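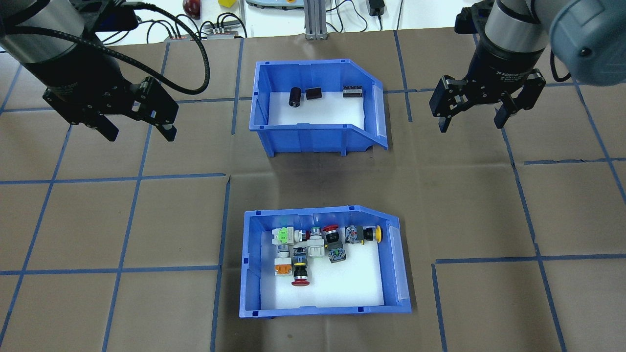
Figure 2. Open-front bins with pushbutton switches (lower bin) and other small components (upper bin) on the taped work surface.

3.2 Bins and part placement

Small electrical parts were stored in open blue plastic bins with a sloped front and a label holder at one end. This type of bin is common in repair shops and stockrooms, and it was already in use at both sites in the study, Finberg and Nijs. A white liner was placed on the floor of each bin. Dark parts such as capacitors are hard to tell apart against blue plastic, and in the March pilot the workers at Nijs asked for a lighter background.

The work surface was marked off in large squares with blue tape. A bin could be set down in any square, and the square was written on the record sheet along with the contents of the bin. The tape was replaced when it began to lift at the corners. Surface markings were kept the same for all sessions reported in Section 4.

Pushbutton switches were grouped by type of part and not by color. A bin of switches could therefore hold red mushroom heads, a yellow button, and bodies with no bright color at all. Parts were not stood upright or turned to face the same way. Jireš (Jarmila Jireš, who ran the stockroom trials at Finberg) had found that workers stopped lining up switches within a few days unless they were told to, and we wanted the bins to look the way they do in daily use. Contact blocks stayed with the switches, as they do in the Gitik parts list.

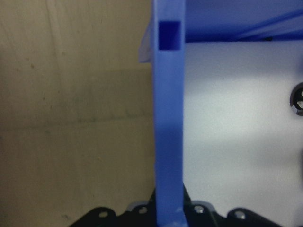 The walls and edges of the bins matter more than we first assumed. A part that lies close to a wall is partly hidden from one side, and the upright plastic at the opening limits how far a hand or tool can come in at an angle. For this reason the record sheet has a separate entry for parts touching a wall. Bins with scuffs were kept in use, but any bin with a crack was taken out. Label holders were left in place, whether or not they held a card.

The full parts inventory was entered in the Nisix stock system and contained 3,923 items at the close of entry on 01/08/2021. Of the 22 part types in that inventory, two were left out of the analysis: cable ties, which tangle, and loose washers, which were too thin to lift from the liner without sliding them to a wall first. Items moved from one bin to another during a session were recorded under the bin in which they started.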